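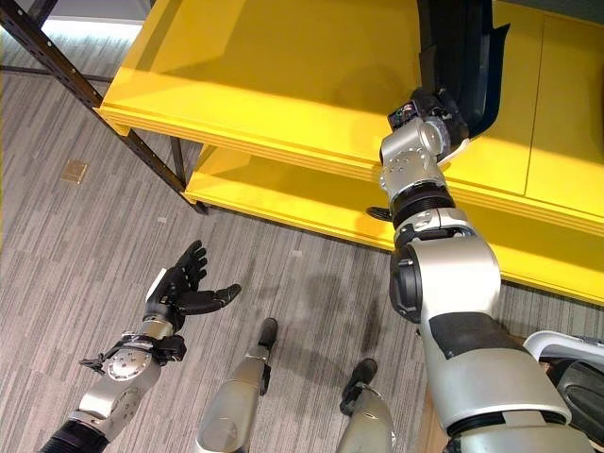

Khairul Setiawan has a rule for demonstrations, and he told me it before I had got my coat off. "Ask them to do it again," he said. "Then ask them to do it again with the thing turned round."

He looks after shop fittings and stock handling for Yurchenko, a chain of household goods shops, which means he is the person suppliers come to when they want a machine let loose among the shelves. He spent 22 years filling those shelves himself before anyone gave him an office. In the past two years he has sat through pitches for floor scrubbers, scanning carts, a ceiling rail that was meant to fetch boxes, and lately a run of two-legged machines with hands.

I wanted to know if any of them could put out a delivery of bath towels.

"No," he said. Then, after a bit: "One of them could put out one bath towel. I'd like to be fair to it."

The towel test is his own. A towel comes out of a carton folded in three, goes on a shelf with the fold to the front, and the next one goes on top. A new starter gets it wrong for a morning and then never thinks about it again. Stesurex, a firm that sells software for robot arms, asked to try it and brought a machine along. It had been given 52 towels. Setiawan stopped the clock when the last one was up, or near enough up.

"It took about three hours. I've got a lad who does that carton while telling me about his weekend. And the piles leaned. Somebody had to go along and square them all off afterwards, so I'd paid for the job twice."

Stesurex told him the speed would improve with practice. He doesn't doubt it. What bothers him is how the improvement gets talked about. "They say it's at 100 per cent on towels now. Fine, which towels? Theirs. Same size, same colour, same carton, on the same shelf at the same height. I sent them a hand towel and a bath mat and we were back to the beginning."

Shelves are a sore point. People who have never worked in a shop think of a shelf as a simple thing, he says, a flat bit with a front. He got up and showed me on his own bookcase. The trouble starts with the one underneath. You have to bend, get your arm in below the upper shelf without catching it, reach to the back, and bring the old stock forward before the new stock goes in behind. All of that is done half blind. "You do it by feel. Your knuckles know where the shelf above is. I have watched a very expensive arm go in there and I held my breath the whole time, and I don't hold my breath for a sixteen-year-old."

Anything soft is worse. A box stays the shape it was when you picked it up. A bag flops over the edge, a strap catches on an upright, a packet of pillowcases slides off the one below. He keeps a list of lines that he thinks will be the last to go over to machines, and nearly all of it is cloth.

I put it to him that hands have come on a great deal. Five fingers, a proper thumb, joints all the way up. He agreed they look the part. "I think that's half the problem. You see a hand and you fill in the rest. You think, well, if it's got fingers it can do up a button. My bread knife has got teeth and it can't chew."

Dudarix, another supplier, has taken a different line and he has more time for them. Their machine has no fingers at all. It carries full totes from the back of the shop to the end of the aisle and waits. Setiawan had one on trial in a single branch, where it made 2000 trips, and he has the log. It got stuck fairly often, mostly on the join between the hard floor and the carpet, and once on a dropped coat hanger. But he would have it back.

"It does one boring thing. I can plan around it. My staff liked it well enough, once they stopped walking round it as if it was a dog that might bite."

What about at home? Setiawan's sister has her name down for a Lurkosmont, which is being sold as a household helper that will empty the dishwasher and pick up after the children. He has read the small print on her behalf. A good many of the chores listed are marked as needing a remote operator.

"So there's a person somewhere, looking into your kitchen, moving the arm. I said to her, that's a cleaner. You're having a cleaner in, only slower, and they can't tell you you're out of bin bags." She is keeping her place in the queue. They have agreed not to discuss it at meals.

I asked what would change his mind, and he had an answer ready. He wants a week. One branch, an ordinary delivery each day, nobody from the supplier in the building, and no tidying up beforehand. The August bedding order would do nicely, he said, as it is all duvets and everyone hates it. He has made the offer to three firms in writing. Two have said they would like to revisit it at a later stage. The third sent him a video.

"It was a nice video," he said. "There was music on it."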